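A visit to the Fletmont short story fair

I went to the Fletmont fair in September, mainly to hear Janaína Barbosa read from her second collection. The fair takes up two floors of an old grain exchange near the station. Entry is free, but the readings are ticketed, and I was glad I had booked.

The ground floor is given over to publishers. Most are small, and several had only one or two titles out. Gustanora had the longest table, with the backlist set out by year, and I bought a paperback of Gervásio Damasceno's early stories that I had been trying to find for a while. The spine is numbered 2957, a stock number from the old warehouse. The translation is stiff in places, particularly in the dialogue, but the title story, about a ferryman and his brother-in-law, is as good as I had been told.

Mendonça, across the aisle, do pamphlets of a single story each. I read one standing up and then felt I ought to pay for it. It was by Alcides Falcão, a new name to me, and concerned a widow who keeps renewing her husband's library books. The ending comes a page too late.

Barbosa read at two o'clock in the upstairs hall, which holds 100 and was full. She chose "The Lodger's Piano", the longest piece in the new book, and cut it as she went. It gained from that. On the page the middle section wanders off into the history of the house, and out loud she went straight from the arrival of the piano to the quarrel. She reads quickly and without acting the voices. Sebastião Amaral, who chaired, asked whether the landlady was meant to be disliked. Barbosa said she had never thought so and seemed a little put out.

The questions were mostly about publishing. One man wanted to know how long a story should be. Barbosa said hers were finished when she could no longer stand them.

After that I went along the corridor to the Zendell rooms, where the fair puts its smaller sessions. 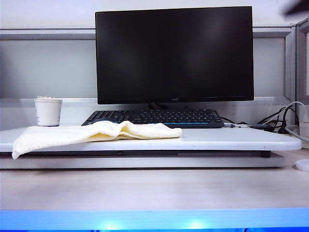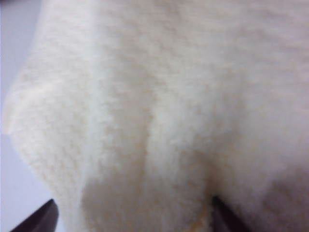 Reinaldo Dantas gave the last talk I heard, on opening paragraphs. He handed out a sheet with six of them and no authors' names, and we argued over which we would read on from. I picked two and was in the minority both times. He is a patient speaker and had clearly given the talk before. His own stories, which I read on the train home, start more slowly than his advice would allow, and I liked them more for it.

The café shut at four, well before the last session ended, so bring something to eat. The lift was working but slow. Next year's programme will go up on the fair's noticeboard in the spring, and the readings tend to go first.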